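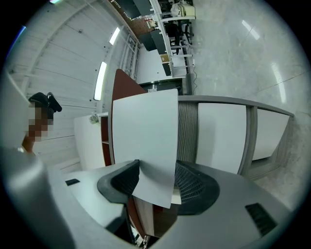
Reception counter buzzes and the top rail has a wobble (Gakbridge front desk)

Print this ticket | E-mail this ticket

Product: Poulain curved counter, supplied by Skandau
Opened by: front desk, Gakbridge
Status: Closed (may reopen, see the end)

First message

Hi! So this is a strange one and I hope I'm writing to the right queue. Our reception counter, the long curved one with the gray metal rail along the top and the tall reddish-brown panel at the end, has started to buzz. It's a thin, papery sort of buzz, like a fly stuck behind a window blind, and it comes and goes. It was fine all through the fall and then in January it started up, first thing in the morning mostly, and now I hear it pretty much every time the heating kicks in.

The other thing, which may or may not be related, is that the rail moves. Only a hair. If I lean on it over the slatted section I can feel it give and then click back. Visitors lean on it all day long (everybody leans on a reception counter, I do it too at the dentist) so I'd like to get it sorted before somebody gives it a proper shove.

What I've tried so far:

- Took everything off the counter. Still buzzed.
- Turned off the printer. Still buzzed, and then I had to walk over and turn it back on because people were waiting on badges.
- Pressed my palm flat on the white panels, one at a time. No change.
- Pressed on the gray slatted panel. Buzz stopped! Let go, buzz came back after a minute.

So I'm fairly sure it's the slats or something behind them. Is there a trick to getting that panel off? I don't want to pry at it with a butter knife and leave a mark on the front where everyone can see it.

Reply from Skandau support

Thanks for the clear notes. On the Poulain the slatted panel hangs on eight plastic clips and lifts straight up, but it can't travel far enough until the top rail has been loosened. Look under the rail on the staff side for the set screws and back each one off two turns. Leave them in. Then lift the panel from the bottom with both hands. Please check the clips and the felt strip behind them and write back with what you find.

Update from me, same day

OK, I waited until 8 in the evening when the lobby was quiet and had a go. The set screws are exactly where you said, and three of them were so loose I could turn them with my fingers. That explains the wobble, I think!

The panel did not want to lift. I pushed up on it, I said some words, I pushed again. Then I noticed that I'd missed a screw way over at the end, right where the counter meets the tall brown panel, tucked up so high I had to find it by feel. Backed that one off and the whole thing came up as sweetly as you like.

Behind it: two clips snapped clean through, one clip missing altogether (found it on the floor with a pen cap and a truly impressive amount of dust), and the felt strip had come unstuck along one side and was hanging down. I vacuumed. I am never telling anyone what was back there.

Reply from Skandau support

That all fits. Clips get brittle and the panel then rests on its neighbor, so any vibration in the floor or the air will set it off. We're sending a bag of Hilix clips and a new felt strip. You can hang the panel on the remaining clips for now. Tighten the rail screws by hand only and work from the middle of the curve out toward the ends, otherwise the rail will pull to one side.

Update from me

Clips arrived, thank you, and there were spares, which was nice of you. Notes for whoever has this same counter and ends up reading this ticket:

1. Clear the counter top first. I didn't the first time and spent ten minutes chasing paper clips.
2. Find ALL the rail screws before you lift. The sneaky one is by the brown end panel.
3. Peel off the old felt and wipe the glue away with warm soapy water. Let it dry. Mine needed 26 minutes with the fan on, yes I timed it, I was bored.
4. New felt on, press hard, especially along the bottom.
5. Snap in the clips. They go in with the fat side up. I put the first four in upside down and had to start over.
6. Hang the panel, push down until it seats, then do the rail from the middle out.

The rail is rock solid now. I leaned on it with my full weight and it didn't click.

Update from me, later

No buzz for 18 working days! I had a faint hum on day 19 and nearly cried, but it was my desk fan sitting against the inside of the counter. Moved the fan. Silence.

One leftover question: is there a touch-up pen for the gray frame posts between the white panels? I've got a tiny nick from where my screwdriver slipped. Happy to open a separate ticket for that if it's easier.

Reply from Skandau support

Yes, please open a separate ticket and give the finish code from the label under the counter top. Closing this one. If the buzz comes back, reply here and it will reopen.

Print this ticket | E-mail this ticket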